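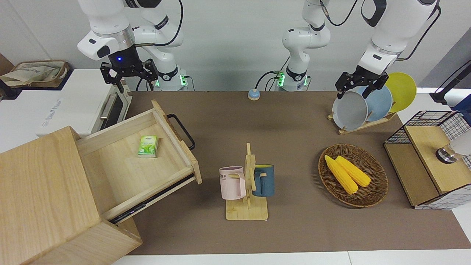
Fesorbridge Two-Arm Table Kit, Club Edition

The Club Edition is a two-arm tabletop set for school robotics clubs, evening classes and student teams that want to work on household tasks. It comes with both arms, the mat, a box of props and the task cards used in the Bustton Kitchen Table Challenge. A team can use the same table for weekly practice and for scored runs.

Earlier versions of the kit came with foam blocks and a peg board. Most clubs finished those cards in their first term and asked for something harder. The props are now ordinary kitchen things: a mug tree with mugs, plates in a wooden dish rack, corn in a wicker basket, a drawer that opens. Students can see right away whether a run is going well, and so can parents on open night.

What comes in the kit

- Two arms on separate base columns, each with a two-finger gripper
- Brown table mat
- Call bell, used to mark the end of a run
- Wooden mug tree and mugs
- Wooden dish rack and plates
- Round wicker basket with two corn cobs
- Small wooden cabinet with one pull-out drawer
- Task cards, score sheets and a coach's binder
- One seat of Ornex software per arm, plus one for the coach

The toaster oven, the bag and the wire-mesh cabinet are not in the box. Teams are asked to furnish the edges of the table with things they already have, and the challenge rules allow this as long as the center of the mat follows the layout sheet.

The table you need

Use a heavy table that doesn't rock. Folding tables are not suitable, even the wide ones. Both columns bolt near the back edge, with the mat in front of them. Leave enough room behind the table for a person to reach the cables without leaning over an arm. Cables should have slack at the shoulder. A cable pulled tight will shift the arm's readings, and students will spend a whole session looking for the fault in their code.

Setup takes two adults the first time. After that, a coach and two older students can do it before class.

Task cards

The binder has 15 cards. They can be taken in any order, but most coaches start with the drawer.

Drawer cards: open the drawer, put a soft item in or take one out, close it. We suggest a tissue pack because it gives under the fingers and doesn't break when dropped. The handle is metal and stands out from the panel, so the first lesson is about lining up the gripper before closing it.

Mug cards: take a mug off its peg and set it on the mat, or hang it back up. Hanging is much harder. Expect a new team to need several weeks on this card alone, and keep some spare mugs.

Plate cards: lift a plate from the rack by its rim and put it down flat. The cards name plates by color, so the team has to pick the right one. With several plates standing in a row, the fingers have to go in straight or the next plate comes along too.

Basket cards: move one corn cob or both. The basket is light and slides if it is bumped, and a run where the basket leaves its marked circle loses points.

Two-arm cards: one arm holds or steadies while the other one works. These are the last section in the binder and need both students at the controls to talk to each other.

Every card ends with one arm pressing the bell. The judge stops the clock at the sound.

Software

Ornex has three screens. Drive is for moving the arms by hand. Record saves a run so it can be played back or used for training. Script is for students who write their own programs. The Script screen takes short blocks of text commands and checks them for table hits before the arm moves. Younger classes can stay on Drive and Record all year.

Recorded runs are stored on the club's own computer. One of our test clubs had 292 saved runs at the end of its first season, and the search page still opened quickly. Name the files by card and date from the start.

The Xia add-on puts a speed limit on both arms and adds a pause pedal for the coach. It is required for students under 13 and sold separately.

Class size

The kit works best with up to 7 students. Two drive, one judges, one resets the table, and the rest work on scripts or score sheets. With a larger class, run two groups on alternate weeks. Resetting the table takes longer than people expect, so give that job to someone who likes it.

Safety

Long hair tied back, sleeves pushed up, no lanyards. Hands stay off the mat while either arm has power. The coach holds the stop button at all times and does not hand it to a student. Props that break come off the table before the next run starts, including small chips.

Price and ordering

Club Edition: $3,245, with delivery to schools and registered clubs. Replacement props are sold as one pack. Fingers wear out at the tips and can be bought in pairs. The kit ships in three cartons, and the arm cartons need a signature.

Orders placed by 2026-06-26 arrive before the fall term. Clubs that already own the foam block kit can buy the props and binder without the arms. Check the label under the base column first, as the oldest columns do not run the current Ornex version.

Comments (4)

clubroom_b
We bought the upgrade pack for our after-school group. Drawer cards went fine. We are still stuck on hanging mugs. Does the handle have to face a certain way at the start?

Fesorbridge support
For scored runs the layout sheet sets the handle direction. For practice, start it wherever you like.

gearsandglue
The plates are good practice. Our kids kept taking two at once until we slowed the arm down on the way in. Please print the cards on thicker paper.

tablefour
Is there any discount on a second kit for the same school? We have a waiting list for the class.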